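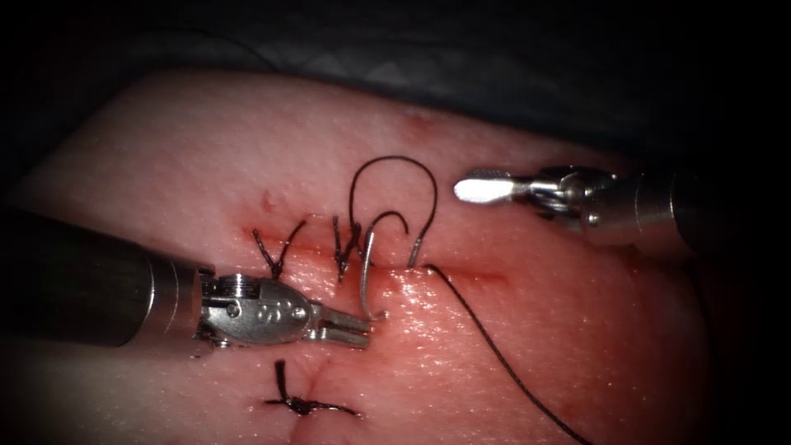
Fourth throw on the pink pad, needle partway through, left jaws open below the cut.

Search this journal Go

12/06/2024

Long session at the console. Wian wants 200 clean throws from each of us before the policy gets retrained, and my count stood at 16 when I sat down. The pad already had three finished stitches in it, two at the left end of the long cut and one on the short vertical cut near the bottom, so I carried on to the right along the long one.

The approach is fine now. Drive the needle in, rotate the wrist, let the tip come up on the other side of the cut, let go. What still costs me time is the thread. It stands up in a big loop over the work and a smaller one curls off it to the right, and the tail runs away down the pad. When I teach by hand I sort that out without thinking. Through the console I have to decide which arm clears it, and the recording keeps every second of the deciding. Kieran says to leave those seconds in - the model needs to see a person wait. Rónán would trim anything over six seconds. I left mine in and marked the files so they can argue about it later.

Two changes for next time. First, set the motion scaling lower before the regrasp. I had it at the value I use for the big moves and my hand tremor came through in the jaws. Second, park the right arm higher. I keep it hovering over the pad near the loop, and the learned policy has picked up the same habit from my August runs. It hovers there even when it has nothing to do. That one is my fault and I would like it out of the data.

Replayed episode 352 at half speed before I left. The wrist angle at entry is too flat, so the bite comes out shallow on the far side. Ciarán showed me his, which goes in nearly square to the surface. I copied his elbow position and it helped a little.

Foot pedal is sticking again. Told Anselmo.

Recent entries
Clutching too often
Notes on the Hayes console
Knot tying, second attempt
Camera calibration, again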